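Prestow Knitters Forum > Off Topic and Charity > Winter boxes, what goes in first?

reinhold_n
Posted 30 September 2020

Hi all! I signed up for the winter box drive again and I am so excited, I love doing these. For anyone new, we each fill a big carton with warm things and small useful stuff, and they go out from the Brindance depot in January. Last year the whole drive sent 300 of them!

My question is about order. Do you put the knits in first or last? I have always started with the hard things along one side and then stuffed the woolly things wherever there was room, but my sister Heike says I do it backward and we have been arguing about it for two days.

PurlyMondal
Knits first, always! They make a nice soft floor and everything else sits down into them. Also they cover up the corners of the carton where little things like to get lost. Which yarn are you using this year? I'm still working through my stash of Wunderlich self-striping and it makes the happiest socks.

reinhold_n
Ha, so you're on Heike's side. I'm all over the place with yarn, mostly leftovers. I love a plain ribbed cuff in brown and then whatever speckled or bright stuff I have after that – blue looks so good against gray and brown, I can't stop using it. I got going at the table this afternoon and stuck with my own method for now.
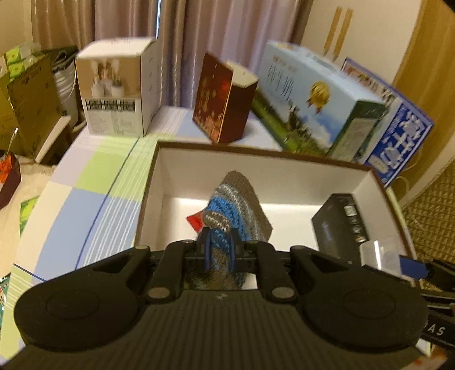

Virgil Pană thinks the hard cartons should lie flat on the bottom, never on a slant, or they shift when the box gets stacked at the depot.

reinhold_n
Fair point about the stacking! I do lean things against the side while I'm still deciding, and then lay them down before I tape up. Usually. Okay, sometimes.

kettle_and_wool
I don't agree with flat on the bottom. If you lay everything down you use up the whole floor and then you have one big lumpy layer of wool on top that pushes the lid up. Stand the boxed things on edge, put the knits in the gaps, and nothing can move. I've packed 10 of these and only one came back to me with a split seam (my fault, cheap tape).

PurlyMondal
On edge is fine if the gaps are really full. Mine never are, I always run out of knits! How heavy do you let yours get? I try to stop at 3000 grams, and a pair of thick socks is hardly anything, so it's always the tubs and bottles that do it.

kettle_and_wool
I don't weigh, I just pick it up and see if I make a noise.

reinhold_n
LOL. Same. I do weigh the yarn though, about 900 grams gone since summer and I still can't close the drawer.

Heike E.
I was told there was a thread about me. Knits first, Reinhold! And roll the socks together in pairs or somebody is going to open that box and find one. I'm bringing over two hats and the Ustari mittens, so leave room on top.

reinhold_n
You just said knits go first and now you want room on top for hats!

Heike E.
Hats are different. Hats go under the lid so they're the first thing a person sees. Everybody knows that.

PurlyMondal
She's right about the hats, I do that too. It's so nice to picture somebody opening it up and there's a big silly pompom.

kettle_and_wool
Pompoms are how you get a lid that won't close. Tuck it down into the hat, then tape. And buy the good tape!

reinhold_n
Good tape is on the list. Does anybody have a mitten pattern for small kids that works in leftovers? I have a lot of the blue to use up.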